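Household Routines, Unit 6: Packing a Soft Bag

Handout for the Friday session. Bring it with you, along with the sheet from Unit 4 on folding.

A rigid box holds its shape while you fill it. A canvas tote does not, and most of the trouble people have with packing one starts before the first item goes in. This unit covers reading the bag as it lies, opening it, and the order of loading. We use play food in class. It has the shapes of groceries and nothing leaks.

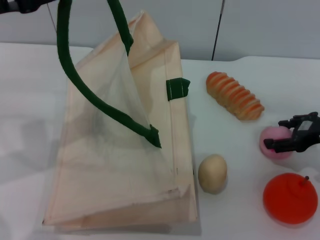

Edovel
Course instructor, Home and Workplace Skills, Brukholm Adult Learning Center

1. Reading the bag

Before touching a tote, find four things: the mouth, the bottom, the side seams and the handles. On a bag lying on its side the bottom may show as a creased rectangle with a stitched hem. Green handles on pale cloth are easy to follow by eye. Trace each one to the point where it is sewn on. A short tab on a side seam is a different thing from a handle and should not be used to lift.

Thin or sheer fabric needs a lighter touch than canvas. Hold it flat between the fingers and don't pull at one thread or corner.

2. The work surface

Clear a space at least twice the width of the bag. The bag goes on one side, the items on the other, with a gap between them. A pale, plain top is good for this work — small items show up well against it. Check for joints between boards. A joint can catch a hem when the bag is dragged, so lift the bag across it. 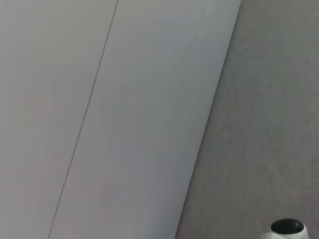 Fig. 2. Light panel with a thin dark seam, gray surface to the right.

3. Sorting the items

Group by how each item takes pressure, then by shape. For the class set:

Firm and round: apple, potato. These go in first, at the bottom corners.
Soft and round: peach. Treat it as you would a ripe one. It goes in after the firm items, on top of them or beside them.
Long: bread roll. Lay it across the top, or stand it against a side wall if the bag is deep enough.

Round items roll. Set them down well back from the table edge and leave more than 2 inches between them, so that picking up one doesn't knock the next.

4. Handles

Move both handles outside the mouth before loading. A handle lying across the front panel is fine. A handle that has fallen inside will end up under the food.
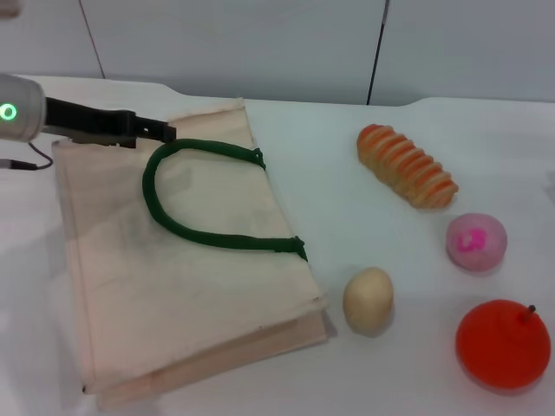
5. Opening and loading

Take the top layer of cloth at the mouth and raise it while the lower layer stays on the table. Put a hand inside and push the bottom corners out. Stand the bag up if the cloth will hold; otherwise load it lying down and stand it up once the firm items are in.

Practice: pack and unpack the class set 8 times, starting with the bag flat each time. Note on the Grakwood sheet which item gave you trouble. Unit 7 uses the same bag with boxed goods.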